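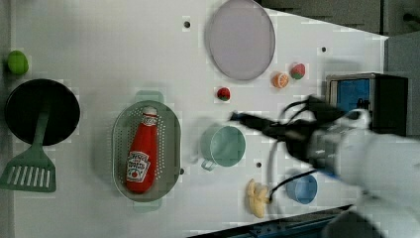
House rules for tabletop work, second edition

By Xiomara Lindgren

Since August we have a new version of our house rules for tabletop work. The old one was two pages and most of it was about who has the key. The new one is six pages, and I was asked to explain in the newsletter what is changed and why, so that people at Koltlow and at Bondden who share our stations can read it before they come. I will not repeat all six pages. The full text is in the binder beside each station and on the shared drive, in the folder called Rules, second edition.

First, what the rules cover. They are for the small arms that work over a table with household objects: cups, plates, bottles, toy food and so on. They are not for the big arm at the back of the Dravosora building, which has its own fence and its own paper. If you are not sure which rules are for your station, look at the label on the table leg. A green label means house rules. A yellow label means you must speak with Jeanie Imrie first.

The reach line

The most discussed change is the reach line. In the first edition we wrote that "people should keep a safe distance while the arm is moving". Everybody agreed with this sentence and everybody understood it in a different way. One person stood at the wall, another leaned over the table to straighten a plate while the arm was coming back.

Now there is a line of tape on the floor, 900 millimetres from the table edge on every open side. While the arm is powered and not paused, your feet stay behind the line and your hands do not go over the table. The one who holds the stop button can be in front of the line, but must be seated and must not have another task. Watching a screen is another task. So is writing in the log.

Some of you asked if this is too strict for an arm so light. I had the same question at the beginning. The arm is light, yes, but it moves at the height of a person's face when that person bends down to look for something, and the gripper fingers are hard. Jeanie measured the speed at the wrist on our normal settings and found it could be faster than we believed, so we now have a limit of 300 millimetres per second for any session with a visitor in the room. Without visitors the station lead can choose a higher setting and must write it in the log.

Cables

Please read this part even if you read nothing else. Most of our stopped sessions last winter were cable problems. A cable that lies on the work surface can catch a handle or pull a light object, and then the record shows a movement which the arm did not make with its fingers. It is also bad for the connector.

The new rule says that before the first run you move the arm slowly by hand to the four corners of the working area and watch the cable the whole time. It must have slack at the farthest corner. If it touches the table at any point, you have two choices. You can fix it higher with a clip, or you can accept it and write "cable on surface" in the log for that session. Both are allowed. What is not allowed is to accept it and write nothing.

We had a long discussion about whether the second choice should exist. Ayele's team wanted to forbid it. In my opinion a rule which forbids something common will only make people stop to report it, and then we know less than before. So for now it stays, and we will count the log entries and decide again when the year is finished.

Objects on the table

The object sets are now numbered and each one has a card with a list. We use toy objects for nearly everything, and the reasons are the usual ones: they do not break into sharp pieces, they do not spoil, and a new person can start with them on the first morning. But toy objects also need care. Paint comes off, small parts become loose, and a slotted spoon or spatula can get a crack that you only notice when it is under load.

The rules for objects are these:

Check every piece against the card before the session and after it. If a piece is missing, look under the table first and then in the gripper bag. Do not replace it with a similar one from another set without writing it on the card.

Wipe hard plastic pieces with a damp cloth at the end of the day. No alcohol on painted surfaces.

No real food and no real drinks on the table or on the shelf beside it. A cup on the table is part of the set, and a person should never need to think which cup is theirs.

Nothing heavier than 400 grams, except if the card says so. Pans are weighed one time and the weight is written on the card, so you do not need to weigh them each morning.

If you put one object on top of another, or inside another, this is an arrangement and it must be on purpose. Note it. A bottle lying in a colander is a different task from a bottle standing alone, and a person who reads the log later cannot guess.

Table holes and fixings

Our white tables have holes in the top for fixings. The holes which are not used may stay open. This was a question from Bondden, where they cover all of them. We tried covers for a month and they came loose, and a loose cover is a worse thing on the table than a hole. However, please check that no screw is standing higher than the surface, and do not place round objects so that they rest on a hole, as they will sit in it a little and be more difficult to grip. For small fruits this matters more than you would think.

Large items that the arm is not asked to lift, such as a toy oven or a microwave, are treated as furniture. They are placed before the arm is powered and stay in the same place until the session is closed. If one has to be moved, you pause, you move it, and you do the slow corner movement again from the beginning. I know this is boring. It takes up to 4 minutes.

The stop button

There is one holder of the stop button at any time, and the holder says the name out loud when it changes: "Jeanie has the stop." The next person answers "I have the stop." Some people find this theatrical. We took the habit from a workshop where I was employed before, and there it worked well, so I asked to put it in.

The button is tested one time at the start of every session, with the arm moving slowly and the table set. Testing with the arm parked is not a test. After the stop, wait for the light to be steady before you put your hand over the table. If the light is blinking the motors can still be under power.

After any real stop, the session does not continue until two people have looked at the cause and one of them has written a line in the log. The line can be short. "Fingers touched mug handle, stopped by hand, no damage" is a good line. "Problem, fixed" is not a good line, and I have found it many times.

Pictures and records

If you record a session from above, make sure that the camera mount is tightened and that people's faces and badges are outside the view. Colleagues who prefer that their hands also are not recorded can say so, and we will pause the recording when they reset the table. Nobody has to give a reason. Blurred images of a moving arm are kept with the others. Please do not remove them to make the record look nicer, as we use them to check the speed setting.

What we ask from partner teams

Koltlow and Bondden may keep their own rules at their own sites, of course. When you work at our stations, our rules are used, also if yours are stricter on one point. If you want to follow your stricter point in addition, tell the station lead and it will normally be fine. When our people visit you, they will follow yours.

Every person who will be near a powered arm reads the six pages and signs the sheet one time. For the stop button there is also a short practice with Jeanie, about half an hour, best in the morning before the stations are busy. The signature from the first edition is not valid for the second. I am sorry for the extra paper.

Corrections and open questions

In the draft that went around in early summer there was a mistake in the part about gripper fingers. It said to change the finger pads when they are "worn". The final text says to change them when the pattern is no longer visible at the tip, or when a pad moves if you push it with your thumb. If you printed the draft, please throw it away.

Two points are still open. The first is gloves: we have no rule, and some people wear them for cleaning and forget to take them off. The second is what to do with long hair and loose sleeves for the stop button holder, who sits closer than the others. Until we have a text, tie the hair back and roll up the sleeves.

Comments can go to me or to Jeanie Imrie, on paper or by message. Please write the number of the rule you are speaking about, because in the last round I received several comments saying only "I do not agree with this one".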